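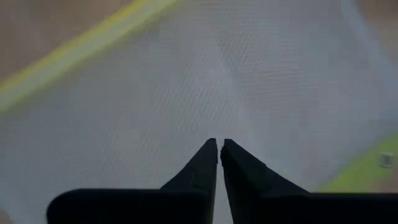
第四讲讨论非金属表面的反射，范围限于涂层、塑料、木材和织物四类材料，金属的复折射率留到下一讲。观察者对一个表面的印象来自两部分光：一部分在空气与材料的界面上直接反射，方向集中在镜面方向附近，颜色与光源基本一致；另一部分进入材料内部，经多次散射和选择性吸收后重新射出，方向分布较宽，颜色由材料决定。前者称界面反射，后者称体反射。深色哑光件的体反射很弱，外观主要由界面反射的空间分布决定，图1中的黑色表面近乎均匀，只在上缘留有很淡的深灰色高光，就属于这种情形。若表面换成抛光状态，界面反射的总量变化不大，但会收缩到一个很窄的角度范围内，高光变窄变亮，其余部分显得更黑。讨论“黑不黑”之前必须先说明观察几何，否则数据没有可比性。

4.1 界面反射的总量

光滑界面的反射率由菲涅耳公式给出。垂直入射时两个偏振分量相同：

R0 = ((n − 1) / (n + 1))²

取 n = 1.5，得 R0 = 4%。常见树脂、清漆和玻璃的折射率都在这个值附近，所以垂直观察时它们的界面反射差别很小。颜料的加入改变体反射，对界面反射影响有限，前提是颜料颗粒没有露出树脂层。

斜入射时须分别计算 s 分量和 p 分量：

Rs = ((cosθi − n cosθt) / (cosθi + n cosθt))²
Rp = ((n cosθi − cosθt) / (n cosθi + cosθt))²

其中 θt 由折射定律 sinθi = n sinθt 求出。自然光取二者的算术平均。以 n = 1.567、θi = 60° 为例：sinθt = 0.5527，cosθt = 0.8334，Rs = 0.199，Rp = 0.001，平均为 0.100。后面定义光泽单位时还要用到这个数。

θi 趋近 90° 时，反射率趋近 1，与 n 无关。哑光漆面在掠射方向看去常有一层发白的亮光，原因之一即在于此；另一个原因见 4.2。

布儒斯特角处 Rp 为零，tanθB = n。拍摄深色样品时，在镜头前加偏振片并选择接近 θB 的观察角，可以去掉大部分界面反射，剩余的主要是体反射。对金属无效。

4.2 粗糙度与镜面成分的衰减

设表面高度起伏的均方根值为 σ，入射波长为 λ。标量散射理论给出镜面成分的比例：

Rspec / Rtotal = exp(−(4πσ cosθi / λ)²)

使用条件：起伏服从高斯分布，斜率较小，没有遮挡和多次反射。σ 与 λ 相比较大时，公式给出的镜面成分迅速趋于零，此时应改用几何光学模型（4.4）。

瑞利判据是更粗略的说法。相邻两条光线的相位差小于 π/2 时，表面视为光滑，对应的高度差上限为：

h < λ / (8 cosθi)

取 λ = 550 nm，计算结果如下。
垂直入射：h < 69 nm
θi = 60°：h < 138 nm
θi = 85°：h < 789 nm

同一个表面在垂直方向可以是粗糙的，在掠射方向可以是光滑的。考试中常见的错误是把“光滑”当作材料的固有属性来回答，扣分。

注意 σ 与轮廓仪给出的 Ra 不是同一个量。Ra 为算术平均偏差，σ 对应 Rq。高斯表面有 Ra ≈ 0.80 Rq，其他分布不能套用这个系数。此外，两个 σ 相同的表面，相关长度不同，散射角分布也不同。只报 σ 而不报相关长度，不足以预测外观。

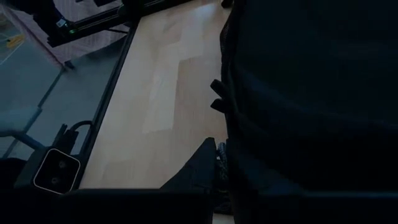
木材的情况比涂层复杂。未涂饰的木材表面由纵向排列的细胞构成，管腔被切开后形成沿纹理方向的沟槽，起伏具有方向性。沿纹理方向照明与垂直纹理方向照明，散射瓣的形状不同：垂直于沟槽的平面内展宽明显，平行于沟槽的平面内展宽较小。另外，木材细胞壁半透明，光进入后沿纤维方向传播较远，体反射也带有方向性。清漆涂层填平管腔后，最外层界面趋于各向同性，但内部的纤维反射仍在，转动样品时明暗随之移动。同一块板的不同拼条色调略有差别，部分来自树木本身，部分只是纤维倾角不同造成的，换一个观察方向，明暗关系可能颠倒。

测量木材光泽时须注明入射面与纹理的夹角，一般取平行与垂直各测一组，分别报告，不取平均。

4.3 镜面光泽度

镜面光泽度的定义是：在规定入射角和规定接收孔径下，样品反射的光通量与标准板反射的光通量之比。标准板为折射率 1.567 的抛光黑玻璃，其光泽度规定为 100 光泽单位（GU）。由 4.1 的计算可知，60° 几何下 100 GU 对应的实际反射率为 0.100，所以光泽单位不是百分反射率，二者在数值上的差距随角度变化。镜面金属的读数可远超 100，并不表示仪器故障。

角度的选择：
60°：通用，先用此角度测量。
20°：60° 读数高于 70 GU 时改用，对高光泽样品分辨力较好。
85°：60° 读数低于 10 GU 时改用，适合哑光样品。

三种角度的接收孔径不同，读数之间没有换算公式。报告中写“光泽 35”而不注角度，视为无效数据。

光泽度不能反映以下几种外观：
雾影。镜面方向附近的小角度散射使高光周围出现一圈淡光。两块板的 20° 读数相同，雾影可以相差很大。
橘皮。波长在毫米量级的起伏，不改变局部反射率，但使反射像变形。
鲜映性。反射像边缘的清晰程度，与前两项有关，需单独测量。

课程样品中，Pleline 组为高光泽平板，Kamico 组为哑光平板，Baumgartner 组为织物。织物组不做光泽度测量，原因见 4.5。

4.4 双向反射分布函数

完整的描述需要 BRDF，定义为出射辐亮度微元与入射辐照度微元之比，单位 sr⁻¹：

fr(ωi, ωo) = dLo(ωo) / dEi(ωi)

物理上合理的 BRDF 应满足互易性，即交换 ωi 与 ωo 后数值不变；还应满足能量守恒，即对任一入射方向，fr 乘以 cosθo 后在上半球的积分不超过 1。

理想漫射体（朗伯体）的 fr 为常数 ρ/π。辐亮度与观察方向无关，辐射强度按余弦规律下降。两种说法描述的是同一件事，作业中不要混用符号。

粗糙界面常用微面元模型：

fr = D(h) F(ωi, h) G(ωi, ωo) / (4 cosθi cosθo)

D 为微面元法线分布，F 为菲涅耳项，G 为遮蔽与阴影项，h 为半程向量。D 的尾部形状决定高光外缘的过渡。高斯型分布尾部衰减快，高光边界较明确；GGX 分布尾部长，与多数实测涂层符合得更好。哑光表面的峰值反射方向往往偏离镜面方向，向掠射一侧移动，称为离镜面峰。原因是 F 与分母中的余弦项随角度上升，D 在宽分布时变化缓慢，压不住这一趋势。

单次散射的微面元模型在粗糙度较大时丢失能量，计算结果偏暗。处理方法见讲义附录二，Shalini Chaturvedi 推导，不要求掌握证明。

4.5 织物与深色纤维

织物没有明确的外表面。光在纱线表面反射，在纱线之间的空隙中多次反射，又在纤维内部散射，三者的尺度相差很大。把织物当作粗糙平面处理，所得的 σ 没有物理意义。

空隙起光陷阱的作用。同一种染料用于薄膜和用于绒面织物，后者看起来更深。设单次反射率为 r，光线在空隙中平均反射 m 次后射出，则出射比例的量级为 r 的 m 次方。r 较小时，m 从 1 增到 2，变化已经十分显著。褶皱在更大尺度上重复同样的过程：凹处暗，凸棱处亮，亮处主要是界面反射，饱和度低。因此，从照片中估计深色织物的颜色，应避开凸棱，也应避开凹处底部，取受光均匀的平缓部分。

深藏青与黑色的区分尤其困难。两者的体反射都低，界面反射的比例高，光源的颜色叠加其上，足以掩盖蓝色成分。建议用 d/8 几何并采用排除镜面成分（SCE）的模式，压平样品后测量，取多次读数。包含镜面成分（SCI）的读数与人眼判断的偏差较大，仅用于配色计算。

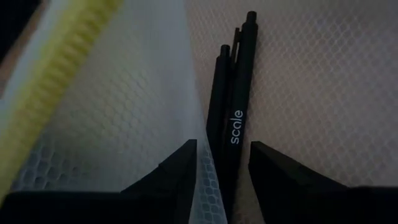
图3　两支相互靠近、近于平行的黑色细杆笔

4.6 体反射的计算

不透明涂层的体反射用库贝尔卡–蒙克理论估算：

K/S = (1 − R∞)² / (2 R∞)

K 为吸收系数，S 为散射系数，R∞ 为无限厚时的反射率。该式假定光在层内完全漫射，没有考虑空气与树脂之间的界面。仪器测得的反射率须先经桑德森修正再代入，否则深色样品的误差很大。对浅色样品，不修正造成的误差较小，但也应写明是否修正。

K 与 S 在混合时按浓度线性相加，反射率不具备这一性质。白颜料主要贡献 S，炭黑主要贡献 K。向白漆中加入少量炭黑，反射率急剧下降；向黑漆中加入同样多的白颜料，变化则很有限。

习题

1. 证明 n 与 1/n 的材料在垂直入射时反射率相同，并说明其物理含义。

2. 某涂层 σ = 100 nm，λ = 550 nm。求垂直入射和 60° 入射时的镜面成分比例，说明第二个结果为何与肉眼观察一致。

3. 一块样品 60° 读数为 8 GU，应改用哪一个角度？改用后读数上升，能否断定样品比原先估计的更光滑？

4. 由朗伯体的定义导出 fr = ρ/π。

实验报告于 2023年5月30日 前交至 Dullatora 楼实验室，封面注明样品组别和测量几何。光泽度原始读数附在正文之后，不得只交平均值。对评分有疑问的，与 Ginevra Pace 联系。

下一讲：金属的复折射率，阳极氧化膜的干涉色。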